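Ticket 2893: Wrist camera segmentation keeps proposing picks on the bare table
Status: Resolved, keeping an eye on it
Component: Fleteo perception, Grolach cell
Opened: 2026-07-02

Hello all, and thank you for being patient with this one. I know the title sounds like three older tickets, but I did go back and read them, and I think it's a separate problem.

Since we moved the cell to the new Fleteo build, the planner has been getting pick candidates that have nothing under them. The arm goes down very politely, closes on air, reports an empty grasp and tries again. I pulled the log from the overnight run in June and found 941 candidates, of which 303 were on open table well away from the roller rack. The old build gave us 2 on the same recording, so I'm fairly sure it isn't the lighting.

My first guess was the hand-eye calibration, and I'm sorry to say I spent most of a morning on it. The residuals were fine. I also replayed the run with the Jilto depth filter switched off, and the false candidates stayed exactly where they were, so depth wasn't creating them. 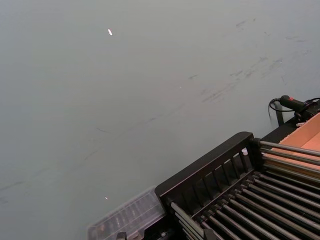 Wrist camera view of the table and the roller rack. Note the scuffs at upper right and the small white speck at upper left.

Once I laid the candidates over the color image, they sat mostly on the scuff marks and on little bright bits like that speck. The new build ships with min_region_area set to 0, which lets any blob through if its contrast is high enough. Our old config had a sensible value, but the key was renamed and the loader skips unknown keys without so much as a warning (I've asked for one in a separate ticket, pretty please).

What I changed:

Copied our old area value over to the new key name.
Turned on require_height_support, so a region needs some depth behind it before it goes to the planner.
Drew a keep-out mask over the roller rack and reloaded the cell profile.

Replaying the same recording now gives no candidates on open table, and the real parts still come through. If you run the Mercado cell, please check your config for the old key before you upgrade. I haven't touched that one.

I'll leave this open for comments a little longer. One thing I'm still unsure of is whether the height check will drop our thinnest parts, so if you see a missed pick, please attach the log here and I'll gladly take a look.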